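Entretien de la console : ce qui sert et ce qui ne sert pas

On lit partout qu'il faut ouvrir sa console tous les six mois. J'ai des doutes. La mienne tourne depuis octobre sur une étagère du salon et je n'ai pas encore sorti un tournevis.

Les grilles d'abord. Console éteinte et débranchée, un pinceau sec et l'aspirateur à faible puissance, tenu à distance. La bombe d'air sec Trokau fait la même chose en plus cher - et si on souffle dans le mauvais sens, on renvoie la poussière à l'intérieur.

Les manettes ensuite. Un chiffon microfibre à peine humide suffit pour la coque. Les lingettes Dudina « spécial gaming », j'ai essayé : elles laissent un film gras sur les sticks. Pour les rainures, un cure-dent en bois.

Ilídio Fonseca jure par le socle ventilé Neves, vendu pour gagner 5 degrés. Je demande à voir.
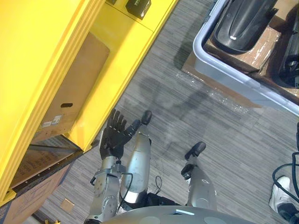 Reste le meuble fermé, et là je suis d'accord avec tout le monde : il faut laisser de l'air derrière. Sortez aussi la multiprise du tapis.

Quant à la pâte thermique, si la garantie court encore, n'y touchez pas.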